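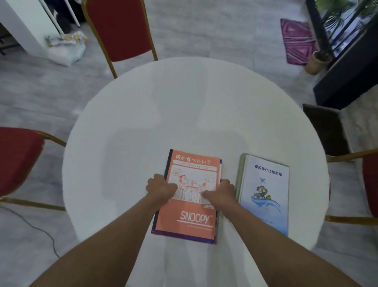 Storing and Using Dried Corn Tortillas, Masa and Beans

Keep masa harina in a sealed container in a cool cabinet. Once a bag is open, the flour picks up moisture and odors from whatever is stored beside it. An opened bag lasts several months in the cabinet and about a year in the freezer. Bring frozen masa to room temperature before adding water, or the dough will hydrate unevenly.

Write the opening month on the lid. "July" is enough.

Corn tortillas

Store-bought corn tortillas keep in the refrigerator for two weeks, wrapped. Stale ones are better than fresh for chips and tostadas, as they absorb less oil. To dry them on purpose, lay them in a single layer on a wire rack over a sheet pan and leave them in a 200-degree oven until they are stiff at the edges and leathery in the center. Stack them when cool and use them within 5 days.

For frozen tortillas, separate each one with a square of parchment before freezing. Thaw overnight in the refrigerator. A stack thawed on the counter collects condensation between layers and tears when pulled apart.
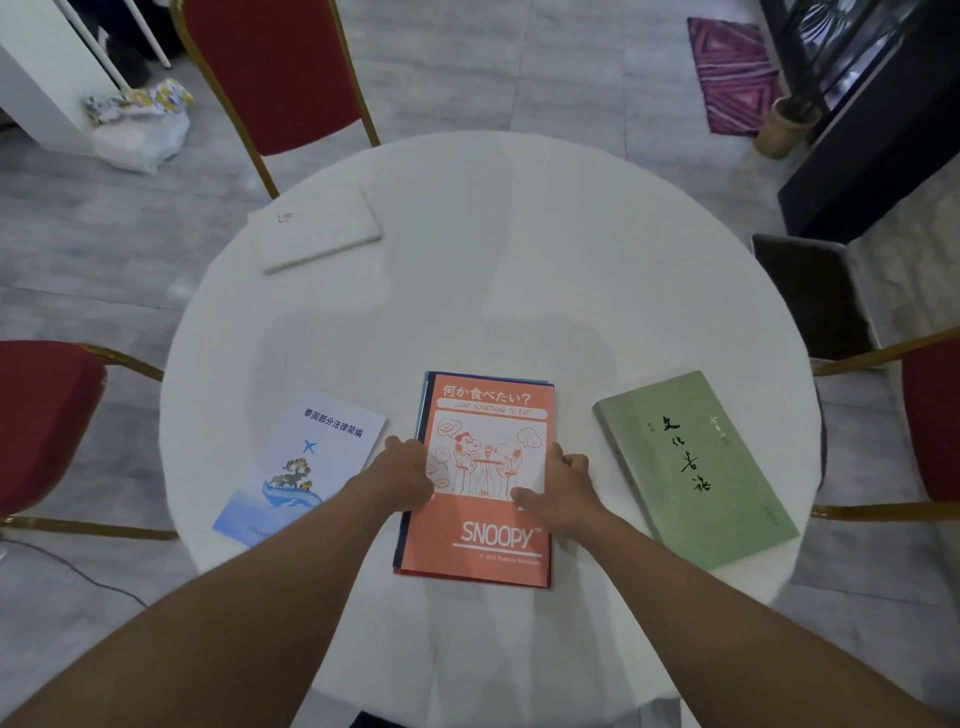 If a stack does tear, keep the pieces. Cut into strips, they thicken tortilla soup well, and the ragged edges crisp faster than the straight ones.

Reheating

A dry cast-iron skillet over medium-high heat is the most reliable method. Give each side 20 to 30 seconds. The surface should show a few brown spots and the tortilla should bend without cracking. Hold finished tortillas in a folded kitchen towel inside a lidded pot. The microwave will do for four or fewer, wrapped in a damp paper towel, but they turn tough within minutes and should go straight to the table.

I have used a Zaugg flat griddle and an ordinary 10-inch skillet for this. The griddle holds more tortillas. The skillet recovers its heat faster after each one.

Dried beans

Sort before rinsing. Spread the beans on a light-colored tray, where stones and shriveled beans are easier to see. Soak in cold water with a tablespoon of salt per quart, for at least eight hours. Drain, rinse, cover with fresh water by two inches and simmer with the lid ajar.

Add tomatoes, vinegar or lime juice only when the beans are tender. Acid slows softening considerably. Hard water has a similar effect; a quarter teaspoon of baking soda per pound corrects it, but more than that gives a soapy taste.

Beans that are still firm after three hours are probably old. Pressure-cook that batch and buy the next one from a shop with better turnover. I switched from a warehouse bag to the Ullside market bins, and the usual cooking time fell by 19 minutes.

Freezing cooked beans

Freeze them in their cooking liquid, in flat bags or straight-sided containers. Leave an inch of headspace. Beans frozen without liquid dry out and split. Thaw in the refrigerator, or run the bag under cold water until the block comes loose, then heat gently in a saucepan.
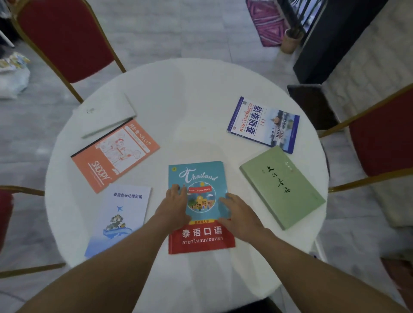 Can dried chiles be stored in the same container as the beans?

Keep them apart. Chiles hold some oil and a strong aroma, and beans stored with them will smell of chile by the end of a month. A separate jar with a tight lid, kept out of the light, is best. Good chiles stay pliable. If one shatters when bent, it has lost most of its flavor and should be used for stock or discarded.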